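Brirora Table Surfaces: README

Version notes and data card for the tabletop set, Brarkbridge workshop
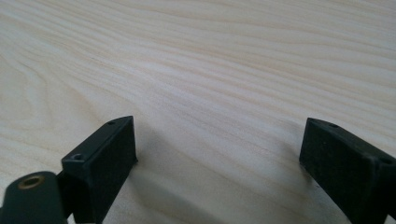
Figure 1. Pale tabletop, grain running on a diagonal.

Last edited 8 Nov 2020 by Jolene Katene

Summary

Brirora Table Surfaces is a set of 300 photographs of wooden tabletops, with a plain text record for each one. It covers the tops only. Legs, rails, drawers and anything standing on the table are not recorded.

The set was put together at the Brarkbridge workshop for people who repair, refinish or match old and new table tops, and for anyone who needs a range of ordinary wood surfaces to compare against. It began as a folder Gladys Ondieki kept for matching replacement boards. The folder was sorted and given proper records in August.

Of the 300 photographs, 279 have a full record. The rest have a photograph and a table number but the record is missing one or more fields. They are listed in incomplete.txt and should be left out of any count by wood or finish.

What is in the folder

photos/
One file per view. File names start with the table number, then a letter for the view.

records/
One text file per photograph, same name as the photograph.

tables.csv
One line per table, 54 tables in all. Gives the table number, the room it stood in, and who entered it.

incomplete.txt
Photographs with missing fields.

words.txt
The list of words allowed in the grain, tone and sheen fields. Please read this before adding anything.

README.txt
The file you are reading.

Fields in each record

table
The table number. Numbers are never reused, even when a table is sold or broken up.

wood
The wood as far as the person entering it could tell by eye. If there is doubt, the record says "likely" and gives one or two names. Pale softwoods are the usual trouble. Pine and spruce are hard to tell apart from the top face alone, and "likely pine or spruce" is a perfectly good entry. Please don't tidy these up into a single name unless you have seen the end grain or have the paperwork.

wood_source
How the wood field was arrived at. One of: eye, end grain, paperwork.

grain
Taken from words.txt. The main words are straight, wavy, arched, dense and broad. More than one can be used, with a note on where each applies. In Figure 1, for instance, the bands are tighter and wavier over the upper half and broader and smoother in the lower middle, with a run of shallow arcs near the left edge. That would go in as "wavy (upper), broad (lower middle), arched (left)".

direction
Which way the grain runs across the photograph. Straight up, straight across, or diagonal. A grain that drifts or curves is entered by its general direction, with "curving" after it.

tone
Ground colour first, then the colour of the lines. Figure 1 is a creamy blond ground with lines of soft peach, tan and faint pink. Keep to everyday colour words. Earlier records used the shade names off Holmgren tins, and these have all been changed, as two people rarely meant the same thing by them.

sheen
Matt, soft, satin or gloss. Judged from the photograph and checked against the table where it was still in the building.

finish
Bare, light, oiled, waxed, varnished, painted or unknown. A smooth pale top with a soft matt sheen can be bare or can have a thin coat on it, and a photograph won't settle it. Enter "bare or light" in that case. That value is allowed and is in words.txt.

light
Even, patchy or raking. Patchy means there are brighter areas on the wood, as in the middle of Figure 1. Patchy photographs are fine for grain but should be used with care for tone.

focus
Sharp, part or soft. Part means one area is softer than the rest. Say which.

notes
Free text. Keep it short. Scratches, rings, burns and old repairs go in notes if they can be seen.

How the tables were chosen

They weren't, in any strict way. They are the tables that were in the workshop, the store next door and the Trenedo rooms upstairs. That means there are a lot of plain kitchen and work tables and very little fine furniture. Light woods are over-represented. Dark woods are thin on the ground, and there is hardly any painted work.

Tables with glass, tile or laminate tops were left out.

How the records were made

Gladys entered the wood, grain and finish fields. Jolene entered tone, sheen, light and focus. Where the two of us disagreed we went back to the photograph together, and if we still disagreed the looser word was kept.

Finish was the field we argued over most. Wood came second. Grain gave very little trouble once the word list was settled.

Nine tables were entered twice, some weeks apart, to see how steady we were. The grain and direction fields came out the same each time. Tone did not. "Cream" and "straw" in particular had been swapped freely, so straw has been dropped from words.txt and the old entries changed to cream.

Uses the set is suited to

- Finding a rough match for a replacement board before going to the timber yard.
- Showing customers what is meant by wavy, arched or broad grain.
- Practice in describing wood surfaces, for new starters.
- Comparing how the same top looks in even and patchy light.

Uses it is not suited to

- Naming a wood for sale or insurance. The wood field is mostly by eye.
- Exact colour matching. No colour chart was used, and the light varies from one photograph to the next. Take a sample board to the table.
- Judging whether a top has been sealed. Do a test on the underside.
- Measuring. There is no scale in the photographs and the distance from the wood was not fixed.

Known problems

1. Some photographs are soft in one area, most often towards the top. Grain words given for those areas are less certain.

2. Brighter patches make pale woods look paler. If the light field says patchy, read the tone from the parts outside the patch.

3. The direction field depends on which way up the photograph is. If you turn a file round, change the record as well. We have been caught by this - please check before saving.

4. Some tables appear in many more views than others. If you are counting woods or finishes, count by table and not by photograph, using tables.csv.

5. Two spellings of "matt" are in the older records. Search for both.

Adding to the set

Ask Gladys for a table number first. Clear the top and wipe it with a dry cloth. Don't oil or wax it beforehand, even if it looks thirsty.

Take at least one view from above in ordinary daylight. Fill as much of the photograph with wood as you can. A second view from the other end is useful for tops with strong figure, as some grain looks quite different from the far side.

Fill in every field. If you don't know, write "unknown", and don't leave a blank. Blanks are what put the files in incomplete.txt, and most of them could have been dealt with by one word at the time.

Save the record as plain text with the same name as the photograph. Add a line to tables.csv if the table is new.

Changes

First version
Photographs sorted, table numbers given, records started.

Second version
Word list agreed. Holmgren shade names taken out. "Bare or light" added to the finish field.

Third version (this one)
Straw merged into cream. Light and focus fields added to every full record. Trenedo tables added. README rewritten.

Terms

Free to use inside Brarkbridge and by anyone who has been given a copy. If you pass it on, pass on the whole folder with the README and words.txt, as the records don't make much sense without them. Please don't sell prints of the photographs.

Contact

Gladys Ondieki for wood, grain, finish and table numbers.
Jolene Katene for everything else, including mistakes in this file.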